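Chopsticks keep getting moldy at the ends in the utensil basket

Asked 29 July 2024 in Kitchen & Dining
Viewed 3,407 times

We keep our wooden chopsticks in a Niveno countertop basket, the plastic kind with holes in the front and a tray underneath. Since May the bottom ends have been turning black and they smell musty. I wash them by hand and put them in the basket tips up. I already threw out 14 pairs. Is it the basket, or am I doing something wrong? We live in Lornthorpe and it is humid here all summer, if that matters. Also, is it OK to keep the rice paddle and ladle in with them?

3 answers

Answer 1 (accepted)

They are going in wet. Holes in the front help, but the ends sit down in the tray where the water collects, and wood soaks it up.

After washing, lay the chopsticks flat on a dish towel overnight. Put them in the basket the next morning. Take the tray off every couple of days, dump it, and wash it with hot soapy water. Check the corners, there is usually slime there.

Any that are already black should go. You can sand off light gray marks but mold gets into the grain. Don't soak wooden ones in bleach.

Answer 2

Get stainless ones. I bought a set from Schnyder and never looked back. They are slippery with noodles though.

Answer 3

I agree with the first answer about drying flat. I would add don't pack the basket tight. I used to have a Sorby crock with no holes at all and everything in it went bad. Now I use a green plastic basket and keep it out on the table, away from the sink. Chopsticks, rice paddle and ladle all go in together and I have had no trouble in 2 years.

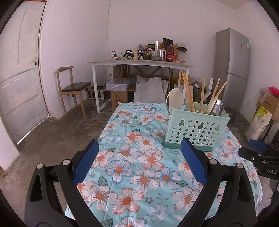 My basket on the table, with the chopsticks and a rice paddle or spoon in it.

The metal ladle is fine in there as long as you dry it first. Same for the paddle. If you use a tablecloth, lift the basket now and then and feel underneath. If the cloth is damp, the tray needs emptying.

Was this helpful? Yes (14) No (2)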